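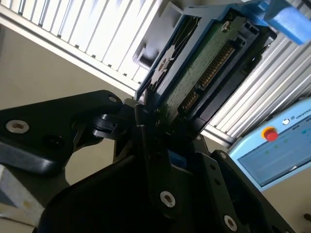
What should you do with an old hard drive before you give the computer away? Copy off whatever you want to keep, have the drive wiped properly, and only then let the machine go.

Home | News | What's On | Sport | Letters

Purkthorpe's computer repair evening is coming back to the Nomura Rooms this autumn, and after the turnout in May (when the queue went down the steps and a good way along the railings) the organisers have decided to run it over two evenings instead of one. Old hard drives will get a table all to themselves this time, which will please everybody who stood patiently behind a boxful of them in the spring!

The Lirninari repair group, which runs the evenings, says it took in 49 drives in May, most of them the chunky 3.5-inch sort that come out of desktop computers. Quite a few were still sitting in their plastic caddies, and visitors are welcome to leave those on. A caddy gives you something to hold, and it keeps fingers away from the green circuit board on the underside and from the gold connector pins, neither of which likes being poked.

Wiping a drive can be slow work, so anything large may have to stay overnight, and you will be given a ticket for it. Drives that still run well afterwards go into refurbished computers for local families, and the tired ones go off for recycling. The group reckons it has handled around 1,000 since it began, and it would dearly love some more spare caddies and the little screws that go with them, so do have a rummage in that drawer.

Entry is free, tea is 260 steps away at the Kaltska café (somebody has paced it out), and there is a limit of 6 drives per household. Dates will go up on the door of the Nomura Rooms once the hall has confirmed them.

Published 2019-07-30

Get Purkthorpe news in your inbox every week. Sign up to our newsletter.

Contact us | © Purkthorpe News 2019 | Back to top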